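A Dropped Lid Deserves a Real Report

In March, at the Sturkthorpe lab where I work part time, a two-arm setup let go of a glass lid from a height of 15 centimeters. The lid landed on its rim, rolled, and stopped against the base of the other arm. It did not break. The operator reset the run and the log for that afternoon says "grasp lost, recovered." That is all it says.

I think that entry is a failure too, and a worse one than the drop.

I have worked around small robot arms for long enough to know why people write entries like that. The session had 100 runs planned. Stopping to write up a drop takes time, and a lid that survives looks like no harm done. Tsung-han Man, who was running the station, told me he had seen the same slip twice before and had stopped thinking of it as an event. He wasn't being careless. He was following a form with one line for comments and a box for the run number.

The trouble is what the one line leaves out. When Hsiu-ying Chung and I went back through the gripper records, we found that the slips had one thing in common. In every case the fingers had closed high on the knob, near the top, where the metal curves away. The force reading looked normal right up to the moment the lid went. The software saw a closed gripper and a steady number, so it reported a good grasp. Nothing in the program asked where on the knob the fingers were.

A round, smooth knob is a bad thing to hold with two flat fingers. Close on the middle and it stays put. Close near the top and the fingers are squeezing it downward, out of the grip. The lid hanging below makes it worse, as any tilt puts a twist on a contact area that is already small. Most people figure this out in their own kitchens without needing a force sensor.

The same task is still running on the same table. One arm takes the lid by its knob while the other works inside the pot. 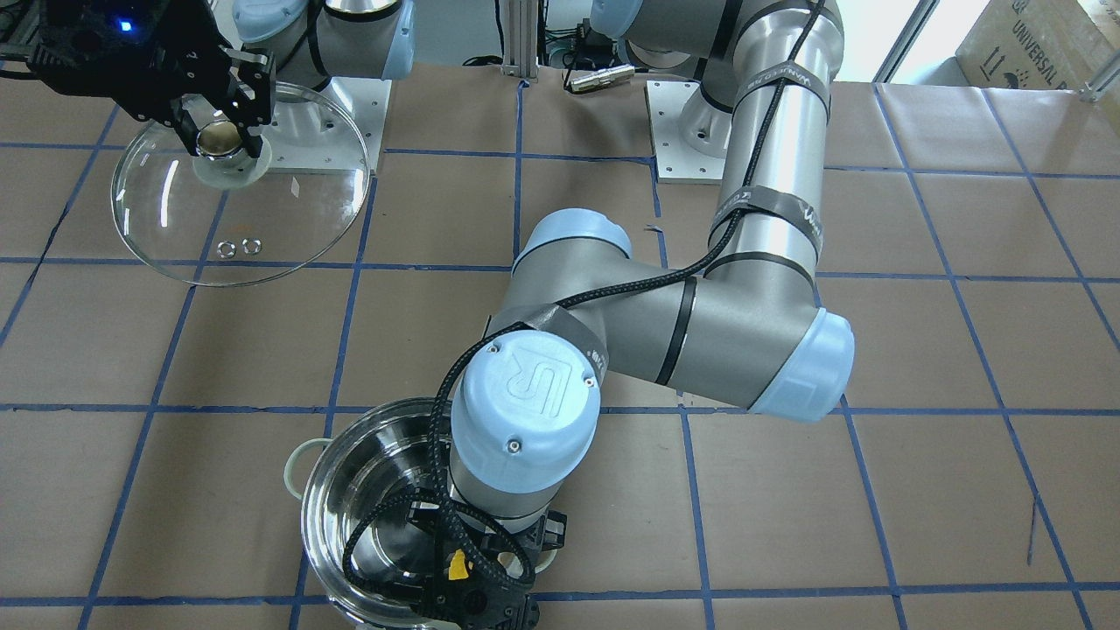
What a stop should mean

My argument is simple. Any time an arm loses hold of something that can shatter, the station should stop, and it should stay stopped until a person has written down the grip height, the arm position and the place where the object landed. If that costs a third of the session, fine.

Oi-ling Lo, who schedules the station, disagrees, and her case is a fair one. She says a full stop for each slip will teach operators to hide slips. She also points out that 96 of the 100 runs in that session finished with no trouble, and that a research table is the place where things are supposed to go wrong. I accept the second point. Arms on a research table will drop things, and I don't want them to quit trying hard objects. But a failure you learn nothing from is just a mess with a run number on it.

On the first point, I think she has it backward. People hide slips when the report reads like a confession. Ours asked for the operator's name before it asked what happened. Put the name at the bottom, or leave it off.

There is also the matter of hands. Between runs someone reaches in to put the lid back. An arm that thinks it has a good grasp will go on to its next move, and the person reaching in is trusting a number that we now know can be wrong. Glass on the table is a nuisance. Glass falling on a wrist is an injury, and it would come from the same fault we have been logging as "recovered."

We have made 3 changes so far. The arm now checks finger height against the knob before it lifts. The lift is slower for the first few centimeters. And the log has separate lines for where the grip was and where the object ended up. The full stop is still being argued over — Oi-ling wants to try it for a month on this station only, and I would rather have that than nothing.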